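Jukero访谈资料组碰头会记录

时间：周三下午两点
记录：还是我，写得啰嗦，大家将就看

先说明一下，录音我只开了后半段，前面全靠手写，哪句记歪了请直接在文档里改，不用来问我。上次的记录有一处要更正：我把Purari和Lie两个点的访谈提纲版本写反了，Purari用的是第二版，Lie用的才是第三版，已经改好。

一、转写进度

三个点的访谈现在收齐了，一共63份，Vorkham最后那批上周传上来的，音质比我想的好多了！Purari的已经全部转完，Lie还差校对，Vorkham刚起头。

转写的格式又吵了一轮（每次都吵）。我的意见是停顿、笑声、叹气都留着，以后做话语分析的人会感谢我们；反对的一边觉得读起来太累，编码的时候眼睛受不了。最后折中：原始稿全留，另外出一份清爽的阅读稿，两份用同一个编号。阅读稿只删语气词和重复，不许改语序，方言词也不许换成普通话，要解释就放脚注。 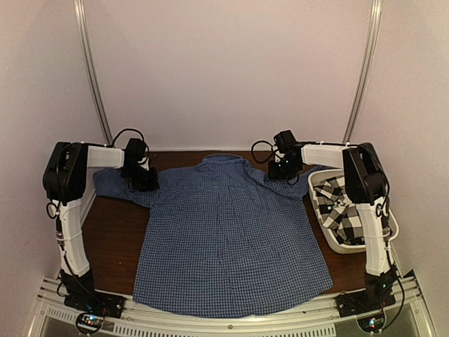 那脚注谁来统一？有人当场就问了，说Lie那边同一个词已经出现了好几种解释，各写各的，将来检索会一塌糊涂。这话我得认，其中有两种就是我写的。定下来先建一张方言词表，放在共享文件夹最外层，遇到新词先查表，表里没有再加，加的时候写上出自哪一份、哪一段。

二、匿名化

这一项聊得最久，茶都续了两回。人名换代号大家没意见，难的是店名、街名和职业。Vorkham地方小，你写一句“镇上修钟表的”，本地人一看就知道是谁。我原来倾向于把职业统统往上归一级，修钟表的写成“手工业者”，可是这么一来，研究里最想看的那部分就磨平了，挺可惜的。

讨论下来的办法是分两层开放：公开的那层归并职业和街名，需要细节的研究者另外申请，签了使用协议再看。协议草稿我来写，下次会前发出来，争取控制在一页之内，太长真的没人看。 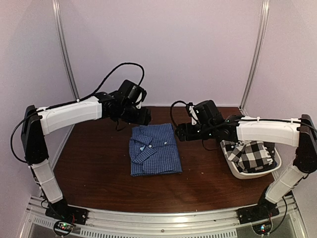 还有受访者中途反悔的情况。知情同意书上写了可以撤回，但没写撤回到哪一步为止。如果数据已经放出去了，别人下载走的那份我们是追不回来的，这一点得老老实实告诉人家。决定补一张单页说明，用大白话写，寄给所有受访者，留出回信的时间，收齐回信之前公开层不上线。

顺带提一句，照片附件暂时都不放，等伦理审查那边回话再说。

三、编码手册

手册现在是第四稿，类目还是偏多。试编的时候两个人各自编同样的10份，对下来“邻里往来”和“互相帮忙”这两类老是打架，一个人归这边，另一个人归那边，看原文两边都说得通。我提议合并，会上同意的多，不过也有人舍不得，理由是Purari的受访者自己就把这两件事分得很清楚，借东西要还，帮忙不用还。听完我也有点动摇了，所以先合成一个大类，下面留两个子类，编得准就往下编，编不准就停在大类。

每份访谈前面要加一段内容摘要，上限200字，写清楚谈了哪些事、大概的顺序，不写评价。我试写了一份，写到一半就忍不住开始分析了，自己删掉重来的，大家也留个心。 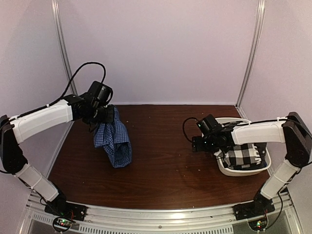 四、元数据和文件命名

文件名统一成“地点_序号_版本”，地点用全称，别再用缩写了，上个月就有人把Lie的文件当成“清单”的缩写给归错了夹子。版本号从01开始往上走，“最终版”“最终版改”这类名字一律退回（包括我自己的那几个，今晚就改）。

受访者的年龄按每10岁一档登记，出生年份只留在内部表里。访谈语言单列一栏，一份里面换了语言的，两种都填，主要的写前面。访谈地点只填“家中”“店里”“其他”，不填地址。 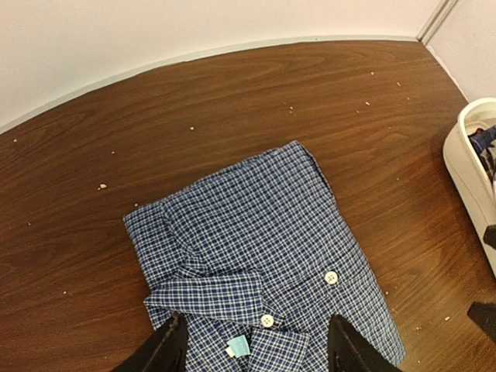

缺失值的写法也顺手定了：没问的填“未问”，问了不肯答的填“拒答”，录音听不清的填“不清”，空格一律不算数。以前三种情况都是空着的，Purari那批得回头补，工作量不小，先从内部表里能查到的补起。

五、谁干什么

方言词表、使用协议草稿：我。
Lie的校对：原来的两位继续，月底前交。
Vorkham转写：按序号平分，领了哪份在进度表上标一下颜色。
给受访者的单页说明：先出中文，再请当地的协调员看看说法合不合适。
Purari缺失值回填：还没人领，想做的在群里说一声，下次会上再没人领就抽签。

下次还是周三，时间不变，会议室可能要换，我订好了发群里。编码手册第五稿请提前看，带着意见来。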